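Course handout, unit 6: Rules for simulated work with a two-arm robot
Prepared by Tainá Peixoto for the Candislow evening course

In the last unit we spoke about safety rules for a real robot cell. Today we speak about the work in simulation. Many students think that in simulation there are no rules, as no person can be hurt. I do not agree with this. The habits we learn in the simulator go with us to the machine in the Gernemholm hall, the bad ones too.

Please keep the three views in front of you while you read.

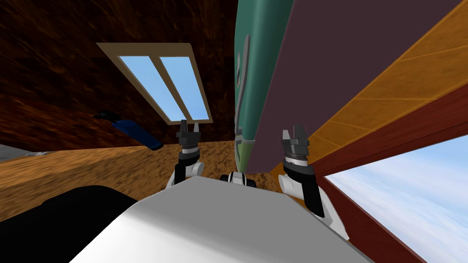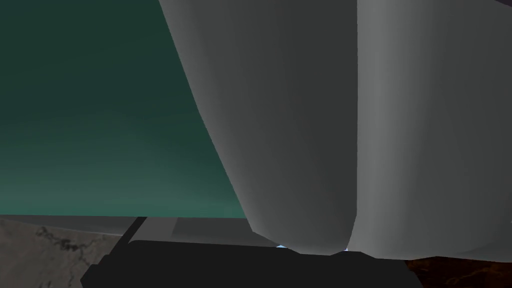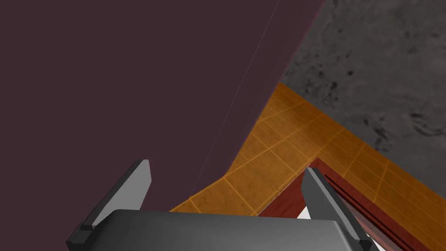

Figure 6.1. Three rendered views from one simulated room. First: both arms and part of the robot body, grippers open. Second: gripper parts at very close range. Third: one open gripper with orange tiles and a reddish-brown wooden object beyond it.

1. Before the run

1.1 Write down the scene name, the version of the scene and the start pose of both arms. If the start pose is changed by hand, it is a new start pose and it gets a new line in the log.

1.2 Check that every view is alive and has the correct name. The name says which part of the robot carries the view, or that the view is fixed in the room. "View 2" is not a name.

1.3 Do not correct the angle of a view to make it more pleasant. In the first view of Figure 6.1 the whole room is tilted. You must learn to work with such a picture. Find one straight edge which you know, for example the window frame, and take your direction from it.

1.4 Open and close each gripper one time in free space. Then leave both open.

2. During the run

2.1 One person commands, one person reads the views aloud. They change places after 17 minutes at most. In the Flikar exercise we did not follow this rule and the last runs were clearly worse than the first.

2.2 Say what you see, and after that what you think it is. Look at the first view again, on the left side. "Blue long object, darker at one end" is a good report. "Bottle" is a guess. It can be a good guess, but the partner must hear that it is a guess.

2.3 A view that is filled by a near surface does not give you the distance. The second view shows this problem well. The dark green object and the gray gripper parts take most of the picture, and from this picture alone I could not say how many centimeters are between them. Overlap tells you which thing is in front. It does not tell you that they touch. For contact, read the contact value.

2.4 If a large panel hides the work area in one view, as the maroon one does on the left of the third view, stop the arm and ask for another view. Do not move "a little" to see better. A small movement beside a panel that you cannot see around has the same risk as a big one.

2.5 Speed near any surface stays at 6 percent of the maximum or lower. In free space you may go higher, but write the value in the log.

3. Stop rules

Stop the run when:
- a part of the robot goes into another body without contact force (penetration)
- the picture of one view stands still while the others move
- the two partners do not agree about which arm is moving
- the log is not recording

After a stop, the run is not continued. It is closed and marked "stopped", with the reason in one sentence. Students often ask if they can delete a stopped run. No. In May the Marinho group gave us 94 runs, and 83 of them were complete. The other ones were the most useful for our discussion.

4. What is written after the run

The log has the result, the stop reason if there is one, and the views which were really used for the decision. Do not write "all views" if you looked only at one. Geometry errors of the scene (small gaps between surfaces, strange edges, parts that float) go to a separate list. They are not errors of the operator and must not lower his or her mark.

Homework

Take one of your own runs. Choose one moment where only one view was useful and write half a page: which rule of section 2 applied, and what you did. Please bring it printed. For the next unit read also the chapter on naming of coordinate frames, we will need it when we compare left and right arm.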